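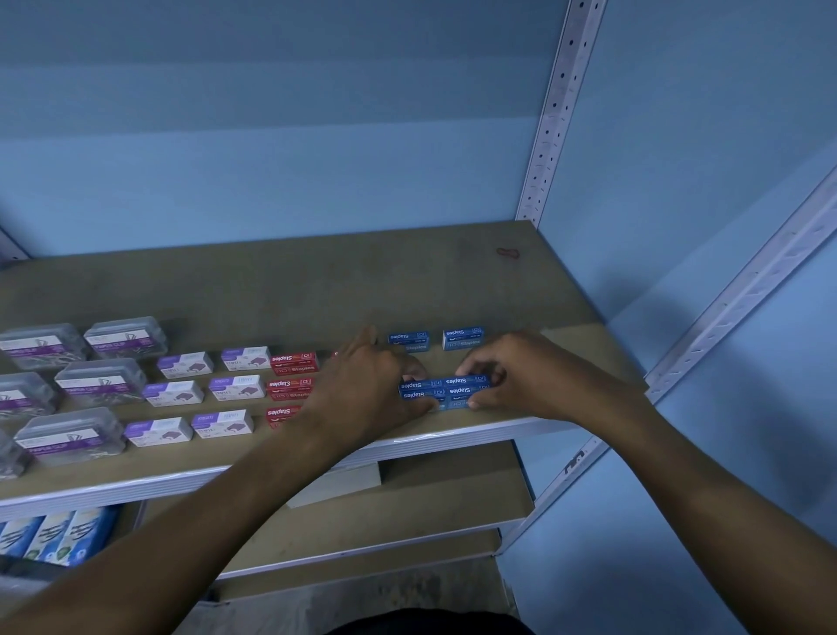 **What should I set aside money for before ordering a Tratside picker?**

Budget for the arm, the base plate and one spare set of finger pads. I forgot the pads on my first order and paid extra shipping in November!

## Planning your order

1. Measure your shelf depth. The standard arm reaches 63 cm, so go deeper only if you're buying the Flekau extension.
2. List your smallest and heaviest items (mine took an evening).
3. Add $194 for the base plate, plus $80 for pads.
4. Send the list to the Wullemville office and wait for a written quote.

**Note:** Quotes expire after five days.

**Caution:** Don't drill the floor until the plate arrives.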